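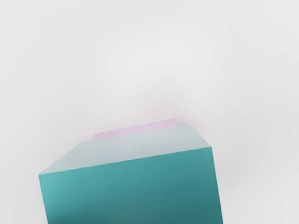 Brândușa Ursu replied to an earlier post of mine that save files on the Levero are tied to the console and not to the account, and that I should ask again with more detail. So this is the detail.

I have an old Levero handheld and I bought a second one in January because the left shoulder button on the first had gone. My Fevow save is on the old one. It's on day 556 with the whole valley opened up and I don't want to lose it. I put the game card in the new console and it starts from the title screen as if I'd never played. The memory card is in the new one as well. Is there any way to bring the save across, or do I have to start again?

Posted by Neltia
Print this page | E-mail this page

Brândușa Ursu

Yes, but both consoles have to be switched on and charged. The memory card only holds screenshots and downloaded extras. The save itself is in the console's own storage, so moving either card won't do anything.

On the old console go to Settings, then Storage, then Send Save. On the new one go to the same menu and pick Receive Save. Put them next to each other and wait. Mine took 3 minutes. You need 200 free blocks on the new console or it stops with error 718, and the message doesn't say what the error means. If you get it, delete a demo or two and start the transfer again from the old console.

The save is removed from the old one once it has gone over, so don't start this on a low battery. Both consoles need the same system version too. Update the old one first if it hasn't been online for a while. You don't need the shoulder button for any of the menus.

Print | E-mail

Căpraru

I just started again when mine broke. The first few hours go quicker the second time and you can skip the fishing lesson. I never finished the mine anyway.

Print | E-mail

Neltia

Got error 718 the first time, then deleted two demos and it went through. I'm back on day 556 with all the animals there. The only thing missing is my button layout, and I had to set that again under Controls. Thanks Brândușa.

Print | E-mail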